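Autonomous Systems / Procurement and Planning
Reading time: 9 min

4. Equipment Planning for the Skimasgate Delivery Trial

4.1 Scope of the purchase

The Skimasgate trial requires a small fleet of sidewalk delivery robots, the computing equipment to develop and test their navigation software, and a maintenance reserve for the first operating season. This section sets out how the purchase was planned. All route testing to date has been carried out in simulation, and no vehicle will be ordered until the navigation software has met the acceptance terms given in Section 4.3. 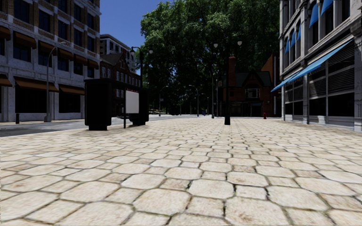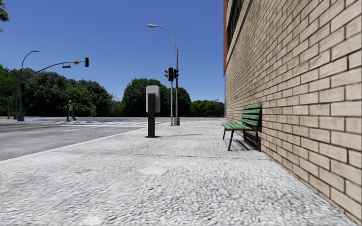 Figure 3. Rendered views from the simulated district used in route testing. The first shows a stone-paved plaza with lamp posts and trees; the second shows a sidewalk beside a brick wall, with traffic signals and a crosswalk farther along.

Osaze Amadi remarked, on reading an early draft of this section, that the plan treated simulation as a saving when it should be entered as a cost in its own right. Rendering computers wear out, licenses lapse, and someone has to be paid to keep the maps current. A town that budgets only for vehicles, Amadi wrote, will find in its second year that it owns robots it can no longer test. The present version of the plan was revised in response, and simulation now has its own budget line.

4.2 Budget lines

The budget is divided into vehicles, simulation, charging and storage, and reserve. Amounts are stated as shares of the total, as supplier prices remained under negotiation at the time of writing. Vehicles take up 63 percent of the total. The remaining 37 percent is divided among the other lines, with simulation the largest of them.

Two suppliers were asked for quotations. Vaterell offered a complete vehicle with its own navigation software and a fixed service contract. Jemero offered the vehicle base alone, with an open control interface, and left the choice of sensors to the buyer. The Vaterell offer was simpler to administer. It did not, however, allow the project to load its own software onto the vehicle, and this would have made the work done in simulation of little use after delivery. The Jemero offer was preferred for this reason, although it moves more of the risk to the buyer and calls for a longer period of fitting and adjustment.

Sensors were priced separately. The original request called for a laser scanner and cameras on every vehicle. Simulated runs were then repeated with cameras alone. The camera-only arrangement completed 188 routes without operator help and the full arrangement completed 74 more. This difference was judged too large to set aside, and the scanner was kept in the specification. Bezawit Tesfamariam has suggested a mixed fleet, in which only vehicles assigned to road crossings would carry the scanner. The suggestion was costed but not adopted, as it would have required two sets of spare parts and would have limited which vehicle could replace another on a given day.

4.3 Order of purchase

It is proposed that the purchase be made in 2 stages. The first covers the computing equipment, the simulation licenses and a single vehicle for bench work. The second covers the rest of the fleet and the charging station, and may be released only when the software has completed the full set of test routes on three successive software versions.

This order delays the start of street operation. It also protects the larger part of the budget in the event that the software proves unsuitable - a risk that earlier plans did not address. The supplier has agreed to hold its quoted price until August, after which the vehicle line would have to be reviewed.

4.4 Limits of the estimate

Several costs could not be estimated from simulation. Wheel and tire wear depends on the real surface and on the loads carried. Battery life in cold weather was taken from the supplier's data sheet and has not been checked independently. Insurance was quoted for a single year only. Staff time for remote supervision was calculated using the Tang method described in Section 2, which assumes that one operator can attend to several vehicles at once; if local rules require one operator for each vehicle, the running cost would rise and the reserve would not cover the difference.

Contact the editorial office | Copyright and permissions | Back to top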